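Rodura folding bench, kitchen and utility room
Hedlund store / Benches and shelves / Rodura

Back in stock for October. Same bench as last year, new feet, slightly better brackets. Ships flat in 2 boxes, they don't always show up together so wait for both before you call us.

What it is

A fold-down work bench for narrow rooms. Kitchen, laundry corner, back hall, garage if the garage is dry. Goes up on the wall, folds flat when you need to get past it. People use it for packing lunches, sorting mail, potting seedlings, folding towels. We use ours in the shop for packing orders and it gets leaned on all day.

Not a seat. Please don't sit on it. Not a step either.

Sizes and weights

Width, open: 182 cm
Depth, open: 60 cm
Load, spread evenly: 20 kg
Item number: 697
Colors: white, oat, dark gray (dark gray is low, ask first)

Shorter one is coming, no date yet. If you want to be told, write to Sigrun Haugland at the store and put "short Rodura" in the subject or it will get lost in with the returns.

What's in the boxes

Top, in one piece. Wall rail. Folding brackets, left and right, marked L and R on the inside. Feet. Bag of screws for wood studs. Paper template for the wall, don't throw it out with the packing like I did.

Wall plugs are not included. Walls vary too much, get the right ones at your hardware store and take a picture of the wall along.

Putting it up

Two people, an hour or so if the wall is straight. Tape the template up first, check it with a level, mark your holes. Rail goes on before anything else. Then brackets, loosely, then the top, then tighten. If you tighten the brackets first the top won't line up and you'll be taking the whole thing down agian.

Leave a gap behind the bench if there is baseboard. The folded top needs to hang clear of it.

Darnell Benavides does installs for us within driving distance. Mornings only. Price depends on the wall, he'll quote from a photo.

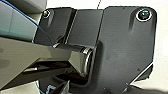

Cleaning and care

Warm water, drop of dish soap, soft cloth. Dry it after. No scouring pads on the top, no bleach. Coffee rings come off the white one if you get to them the same day, oat is more forgiving.

Go over the screws twice a year, a quarter turn is usually plenty. If a bracket starts to squeak, one drop of sewing machine oil and wipe off what's left over.

Spare parts

Feet, brackets and rails are sold seperately. Tops are not, the freight costs more than the top. Brackets from the older Prolico bench do NOT fit, the holes are spaced differently. We get asked every week.

Screw bags are free if yours was short. Just send the order number.

Shipping and returns

Trimetbridge carries these, curbside only. They call the evening before. If you need it brought up stairs, say so when ordering and we'll get you a price.

Returns within 30 days, unused, both boxes. Once there are holes in the rail we can't take it back. Damage in shipping: keep the cardboard, send photos, Halvard Kvam handles claims and answers most afternoons before 4.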